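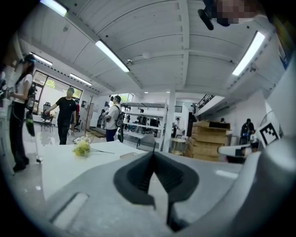
By Ah-rin Lim
Set-up notes, Vuvholm hand-held gripper kit
Updated October

Section 6. First session at the table

The quick card from Benis promises a working kit in one short sitting. Allow the whole morning.

1. Clear a table with room for people to stand on the far side. A glossy white top like ours is permitted by the manual. I would still try a matte one first and compare.

2. Check that the square black-and-white marker sits flat on its white panel. Press the corners down.

3. Open and close the white finger against the rubber jaw five times. The V-shaped notch is sold as suitable for "any household item."

Note: Start with something thin. Flower stems are a fair test of that claim, and a harder one than the foam block in the box.

4. Start the Flirkero app and wait for the green bar. If it stalls at 54 percent, quit and open it again. Error 623 means the same thing, whatever the help page says.

5. Lay the object down with its long side across the table. Record one short pass and play it back before recording more.

Caution: Keep backpack straps and anything hanging from a belt away from the finger while it closes.

6. Save to the Cloutier drive. The folder limit is 600 passes, and the app gives no warning when you reach it.

Battery charging is in Section 7.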